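Home | Syllabus | Notes | Readings | Labs | Office Hours

Machines and Everyday Work
Notes for Unit 4: Can it do the chores yet?
Posted 30/01/2023
Reading time: 4 minutes

Welcome back, everybody, and thank you for the very lively comments on the last set of notes (I read all of them, some of them twice, and I am still chewing on the one about folding fitted sheets). This week we get to the question most of you wrote on your intake cards, which was some version of "when can I buy one that cleans up after me?" I'm going to give you a slow answer, so get comfortable.

Start with the chores that are already done by machine. Your dishwasher is a robot in every way that matters to the dishes. It washes them very well, and it does so by asking you to do the hard part, which is picking up each greasy, odd-shaped thing and putting it in the rack facing the right way. The washing machine makes the same bargain. So when we say a chore is "automated," please get in the habit of asking which piece of it was automated, and who is still standing there doing the rest.

The piece that is nearly always left over is picking. By picking I mean reaching into a jumble, choosing one thing, getting hold of it, and bringing it out without bringing its neighbors along. You did it this morning when you found your keys at the bottom of a bag, and I'd bet you couldn't tell me how. On a shop floor it is a paid job, and a tiring one. In a house it is most of what we call tidying up.

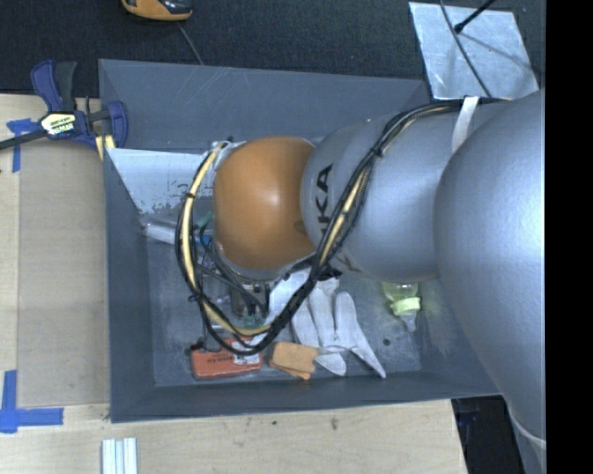 Now, a box with flat sides is the friendly case. If a machine can find the top face and the top face is smooth, a suction cup will usually do, and this is why so many warehouse demonstrations seem to feature boxes! Gloves are another matter. A glove has no shape of its own to speak of, it drapes over whatever is next to it, and a finger of it can be a long way from the rest. A sponge gives when you squeeze it, which helps with holding on and hurts with knowing how hard you're holding. And a baby bottle is clear, so a depth camera may look straight through the side of it and report the floor underneath. Put all four kinds of thing in one bin and you've got a pretty good exam for a robot.

Then there's the arm itself, which students tend to forget takes up room. The hand may be small, but the wrist behind it is bulky, and the cables have to go somewhere – often along the outside, in a loop with enough slack for the wrist to turn. All of that has to get down between the walls of the bin without rubbing or snagging. Reaching into a corner is a good deal harder than reaching into the middle, and I want you to remember that when you plan your own bins for lab.

Some numbers to work with. Our practice log for the course, which we call Pluvinine, has 3,000 pick attempts in it, all on mixed household items. Of those, 2,174 ended with one item, the one asked for, set down outside the bin. Another 797 came up with nothing at all. Please work out what is left over and then read those entries one by one, as they're the most interesting in the log (two items stuck together, the wrong item, an item dropped halfway).

Is that a good score? For a sorting line with a person nearby, it might be a start. For your kitchen I'd say no. Imagine a helper who comes back empty-handed more than a quarter of the time, and imagine it's the glassware.

For lab you'll be in the Yurt (the round room past the bike racks, bring a sweater). Each group will pack a bin and make 50 picks by hand using only kitchen tongs, with one eye covered. Write down every failure in your own words before you look at the categories in the Prorkell worksheet. I know it feels silly. Do it anyway, and take turns.

The reading is the Risance case study, sections 2 and 5. Section 2 is on towels and goes quickly. Section 5 is on loading a dishwasher and is long, and I'd like you to pay attention to how often a person steps in and whether the authors count it. We'll pick up from there, and we'll come back to the whole subject in June when you present your own machines.

Previous | Next | Back to top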